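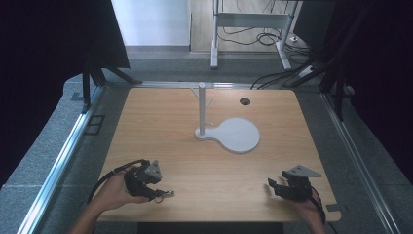 Vol. 7, p. 30

28th October

Kettle on early, two cups before the light was good enough to read the gauge by. I have taken to hanging the cups on a peg stand by the stove so the shelf stays free for the logbooks, and the shelf is already full again.

Cistern level at the first reading was 527 mm on the staff, measured from the floor of the tank. Yesterday evening it was higher, and the difference is more than the house drew overnight. No taps open, float valve seated, overflow dry. I closed the outlet to the kitchen and left the garden line open for an hour. Level fell. Then the reverse, kitchen open and garden closed, and it held to within what I can read on the staff. So the loss is on the garden side, somewhere between the stop valve and the standpipe by the gate.

The garden line is the old black pipe put in when the Kollanau road was widened. It runs under the wall, and the wall has settled. Dug at the wall first. Soil damp at spade depth but no more so than the soil two paces off, and it has rained. Backfilled, moved to the elbow. Wet clay there, gray and smelling of drains. The elbow is a compression fitting and the nut had backed off enough to turn by hand. Cleaned the thread, replaced the ring with the last one in the tin, tightened with the long wrench. Pipe end was out of round, so I dressed it with the file before it went back in. Left the hole open to watch it under pressure.

Rain collector: 7 mm since the last emptying. The funnel had a leaf across it, so the true figure is a little higher. Entered as read, with a note in the margin. I do not correct figures after the fact. The January sheets were corrected after the fact and they are useless now, two sets of numbers in two colors of ink and no record of which color came first.

Letter from Līga Pētersons in the noon post. She has run the same filter sand through the sieves at Mirnow and gets a coarser result than mine. She suspects my smallest sieve is torn. Held it to the window and could find no tear, but the mesh is slack near the rim and a few openings are plainly wider than the rest. That would put some of the coarse grains in the fine pan, which is the right direction for the difference. She also asks whether I dried the sample fully. I did, in the oven with the door ajar, until two weighings agreed. Must write back and say so, and ask for the loan of her sieve until I can order one.

She says the slow filter at Midtbø has been scraped again, the second time this season, and that the skin came off in sheets. Mine has never done that. Mine comes off as a brown paste and takes half the top sand with it. Possibly a matter of how long the bed drains first. I have been giving it one night. She gives it two.

Afternoon on the filter itself. Bed depth 129 cm by the rod, sand and gravel together. The rod sinks a little under its own weight at the north corner and nowhere else, so the sand is loose there. The inlet splash plate has shifted and the stream has been landing directly on the surface. Put the plate back and set a flat stone on it. A second stone would be better but I had only the one of the right thickness.

Flow through the outlet weir was lower than last week. Opened the regulating valve one quarter turn and wrote it on the card. There is not much travel left on that valve, perhaps a turn and a half, after which the bed has to be scraped whether I like it or not. I would prefer to do it before frost. The barrow wheel needs grease first, and the boards for the ramp are still under the woodpile.

Went back to the elbow at dusk. No fresh water in the hole. Clay at the bottom still soft but that is the old wet. Opened the standpipe fully, shut it hard twice to give the line a knock, looked again with the lamp. Dry at the nut. Will leave it open one more night with a board across so the dog does not go in.

Soup, bread, the end of the Munuvura cheese. Reread the chapter on head loss and found my pencil note from years ago disagreeing with the table. The note is wrong - I had used the diameter where the radius was wanted. Rubbed it out, then remembered what I said about correcting figures and wrote it in again with a line through it.

Evening staff reading 524. Garden line open, kitchen in normal use. To do tomorrow: reply to Mirnow, buy rings for the tin, backfill.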